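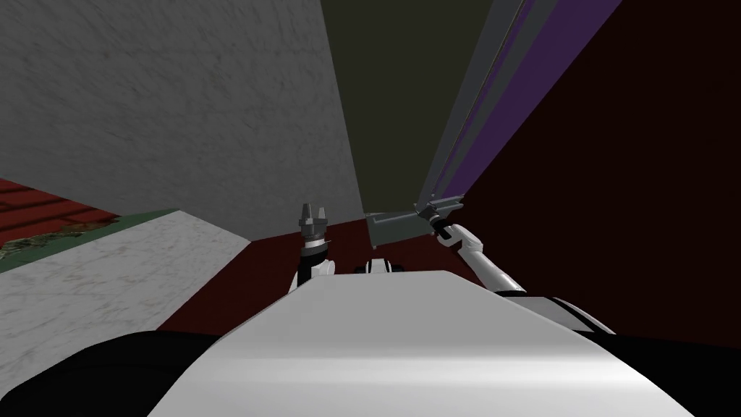 How many runs does a retirement simulation need?

Enough that the sampling error is smaller than the difference you plan to act on. For a household plan, 1000 runs will usually do, and past that point the return assumption matters far more than the run count.

Last updated: August

Search Samarakoon Enter keyword Go

Elīna Rätsep maintains the withdrawal model at Clasance, a planning firm in Plernberg. The model takes a starting balance, a spending rate and a stock and bond mix, draws a path of yearly returns, and records whether the money lasts. It repeats this and reports the share of paths that succeed. Clients see that share as a single percentage.

Her first complaint is about how the percentage is read. "It's an estimate of a proportion, so it has a standard error," she said. "Take the success rate, multiply by the failure rate, divide by the number of runs, take the square root. Any spreadsheet can do it. Almost no report prints it."

The square root is what surprises clients. Going from 1000 runs to 2000 doubles the computing and divides the error by the square root of two. To cut the error in half, you need four times the runs. She has seen plans changed over a gap between two portfolios that was smaller than the error on either one.

I asked whether the two portfolios should be run on the same random draws. "Always. Use the same seed and the same return paths, then compare path by path. Most of the noise is shared and drops out of the difference. If you use fresh draws for each, you're adding two errors together." 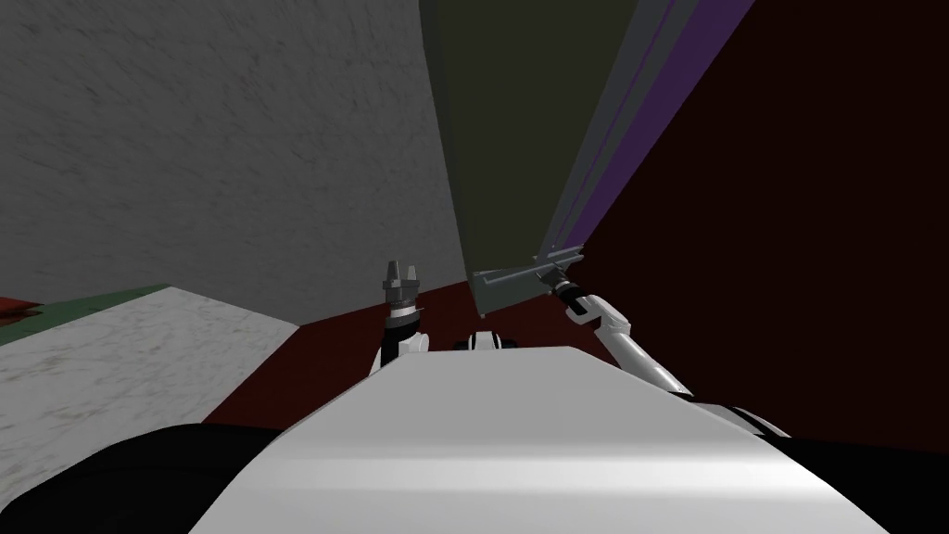 Right gripper pressed against the handle bracket, left gripper open. Computer rendering.

The harder question is where the returns come from. The Clasance model used to draw each year independently from a normal distribution. Her brother, Povilas Rätsep, wrote the replacement in Ikex, the firm's in-house scripting tool. It samples blocks of three consecutive years from the historical record, stocks, bonds and inflation together, and strings the blocks into a 30-year path.

"Independent draws throw away the order," he said. "A bad year for bonds and a bad year for inflation tend to be the same year. If you draw them separately, you get a portfolio that looks better spread out than it is."

Block sampling has its own problem. The record holds few separate 30-year periods, and resampling doesn't create new information. "You can run it a million times and the standard error goes to nothing," Elīna said. "What you've measured very precisely is the behavior of that one record. The uncertainty about the record itself is still there, and it isn't in the formula."

To get at that, she shifts the average real return down by a fixed amount and reruns everything. On a plan with a 3 percent real stock return as the base case, taking one point off moves the success rate by many times the sampling error. She prints both results side by side and leaves the choice of base case to the planner.

She also asks for the shortfall on failed paths. A path that runs out in the last year and one that runs out ten years early both count as one failure. Her report gives the median number of unfunded years, taken over failures only. With a high success rate that median rests on a small subset of the runs, and this is the one place where she goes to 2000.

Spending is held constant in real terms throughout. Povilas has a version with a spending cut after a large loss, but the rule has to be written down before the run, and clients disagree on what they would give up. That version is still in testing.

Comments

drawdown_dan: Does the block sampler wrap around at the end of the record? If not, the first and last years get picked less often.

Elīna Rätsep: It wraps. The first version didn't, and the end years were underweighted exactly as you describe.

M. in Ohio: Same seed for both portfolios is good advice. My planner's software has no seed setting at all, so I get a new number each time I open the file.

tbillfan: Would like to see block length tested. Three years seems short for inflation.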